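February was mostly recording. The training set for the pick and handover tasks went from 325 usable examples to 1,663, and I want to write down how we did it while I still remember the details.

The short version of the setup: a person drives the arms, everything gets logged, and the wrist cameras see what the fingers are doing up close. 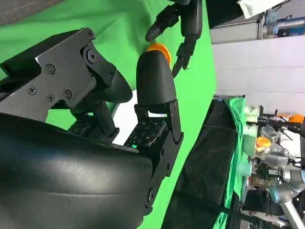
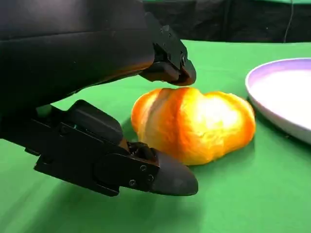 *Wrist views: a small orange object between two hands (first), and the bread roll (second).*

The task list came from Évan Carré at Heywood. He wanted lots of ordinary objects and very little tidying between takes. I had been doing the opposite with the old Vurka set, putting each thing back on the same spot every time, and the policy we trained on it fell apart as soon as something moved by a hand's width.

So the rule this time was to move the object before every take, turn it a bit, and not aim for a neat layout. Food shapes are good for this. The roll is lumpy, and a grasp that suits one end doesn't suit the other. I let the operators choose where to grab it.

Handovers were slower. Both hands have to be in the right place and one has to let go at the right time. My first batch had 53 takes in it and I threw out most of them. The usual problem was me pausing halfway to think, which the model then learns as part of the job. Now if I hesitate I stop, mark the take as bad and start over.

Labelling happens in Okau, our own little tool. Each take gets a task name, a pass or fail and a free text note. I keep the fails in a separate folder. Évan thinks they'll be useful for training a checker later, and storage is cheap enough that I didn't argue.

What I'd change: I should have fixed the naming scheme before we started. There are three spellings of "handover" in the logs and I spent an afternoon merging them. I'd also keep recording sessions shorter. My takes from late in the afternoon are noticeably jerkier than the morning ones.

Training on the first 1,250 examples is running now under the Coltolo config. The rest are held back for testing. I'll post the results when I have them, along with the script for the spelling cleanup.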